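About the Wilby Robot Club

By Loretta Obi
September – 2 minute read

We are a school robotics club, and we have been going long enough now that some of our first members come back to help. We meet after lessons in the old textiles room, at about half past three (later if the biscuits are slow to arrive), and anyone from Year 8 upwards is welcome to come along, whether they have built things since they were tiny or have never held a screwdriver. Most of us were the second sort, me included!

Our big project at the moment is called Bondis. The idea is to teach a robot arm to take a desktop computer apart and put it back together again, the sort of fiddly job that people do with two hands and a fair bit of muttering. Intan Mandagi looks after the programming side and Gus Mercado leads the group who design and print the holders and trays – they have been through a great many versions, and the rejected ones live in a crate under the sink in case they come in handy. 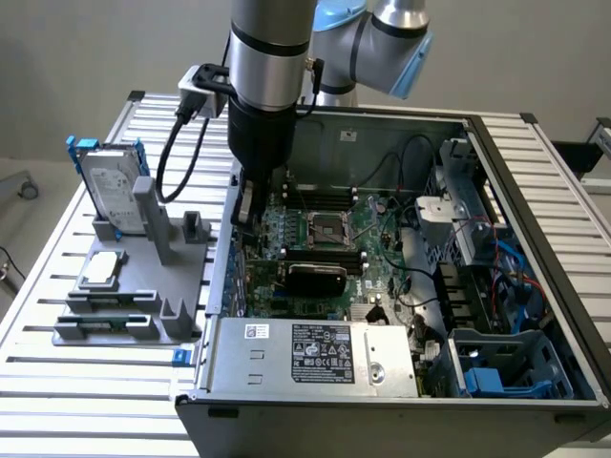 The Bondis arm reaching into the open computer, with the parts tray alongside.

Every part has its own place in the tray, so the arm always knows where to go looking for it. The memory modules have their long slots, the processor has a little pocket in the middle and the hard drive stands up at the back. Getting a gripper to push a memory module in straight has kept our Year 10s busy for the best part of a term, and they are still very cheerful about it.

In the spring we take our work to the Lindgren Challenge, where last year roughly 100 young people showed what they had been making. We came home with no cup but a lot of new friends, and we shall be going again.

If you would like to join, just put your head round the door. You can sit and watch for a week or two first – plenty do.

Comments

Kenji Obi: Lovely to read this. Is the crate under the sink the same one we had?

Amirul Hutapea: My daughter talks of nothing but memory slots at tea time. Thank you all for your patience with her!

Gus Mercado: Same crate, Kenji, only fuller.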